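Support » Student Teams » Ticket 478

Subject: Sim robot drifts left on startup and won't settle at the table
Opened by: Rongrong Yu (Skoltwood robotics club)
Assigned to: Baoshan Lei
Status: Open, waiting on reply

Rongrong Yu wrote:

Hi Baoshan, me again, sorry! Same team, new problem. We're the Skoltwood club doing the tidy-the-table task for the Cestik student challenge, and our run in the simulator has started misbehaving since we moved to the new build of Fultivus. I'm writing this up as a log as I go, so it may ramble a bit - I've been at it since lunch and the library closes soon.

What we want: robot starts in the room, drives to the white table, both arms up in the ready pose, stops, picks up the small orange thing and drops it in the bowl. We had this working in the old build. Not beautifully (it used to knock the long black rod off the table every second go) but it worked.

What we get: the arms go up fine, the base starts to move, and then the heading wanders left the whole way over. By the time it should be stopping it's well wide of the table and the planner gives up with "target unreachable". No crash, no red text, just that one line and then it sits there.

Things I've tried so far:

Restarted everything. Yes, properly, not just closing the window.

Went back to the default room file in case one of us had nudged the furniture. No change.

Swapped the left and right wheel gains, which was a silly idea. It wandered left even faster and I put them back.

Turned the arm controller off and drove with the arms down. This one's interesting! It tracks much straighter with the arms down. Still not perfect, but it got to the table and stopped where we wanted it. So either the raised arms are shifting the weight more than the new build expects, or the arm controller is hogging something and the base commands are turning up late. I reckon it's the second one but my teammate Yüksel is dead certain it's the first, and we've got a packet of Tim Tams riding on it.

Logged the base commands with the arms up. They're meant to go out every 40 milliseconds. In the log there are gaps of nearly 3 times that whenever both arms are moving, and then a little burst as it catches up. With one arm moving the gaps are smaller. I haven't tried with the arms raised but holding still, will do that next.

Update, a bit later: held the arms still in the ready pose, then drove. The gaps disappear, and it still wanders, only less. So now I think we're both right, which is annoying because neither of us gets the biscuits.

Second update: I rolled back to the old build on the spare laptop with the same room file and the same script. Arms up, straight as you like. So it's something in the new one, or something in our config that the new one reads differently. I had a look through our config and the only line that looks sus to me is the torso mass, which is set to 4 with no unit next to it. Whoever wrote that (me, probably, in February) didn't leave a comment.

The other thing is the head camera. On the new build the view comes up on a massive lean, and I wasn't sure if that was a separate bug or part of this one. 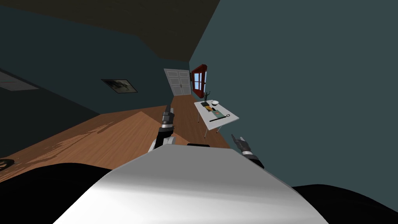 Page 2 of 2

The white double door at the far end ought to be upright in that view, and you can see how far over it's leaning, with the table tipped along with it. Both grippers are up in front of the body like they should be, so I don't think the arms are the problem in this one. What I can't work out is whether the robot itself is leaning or only the camera mount is rotated. If it's the whole body then I'd guess that explains the wandering. If it's only the camera then the planner might be getting a wonky table position from it, and that could be why it thinks the target's out of reach.

Is there a quick way to print the body's roll angle at startup? I found a setting called base_frame_offset in the docs but the page was last edited on 17th December and our build doesn't seem to know that name any more.

Happy to send over the config and both logs, just tell me where to put them. We can stay on the old build for now if we have to, but the challenge rules say we need to submit on the new one - so a fix or even a dodgy workaround would be brilliant.

Cheers,
Rongrong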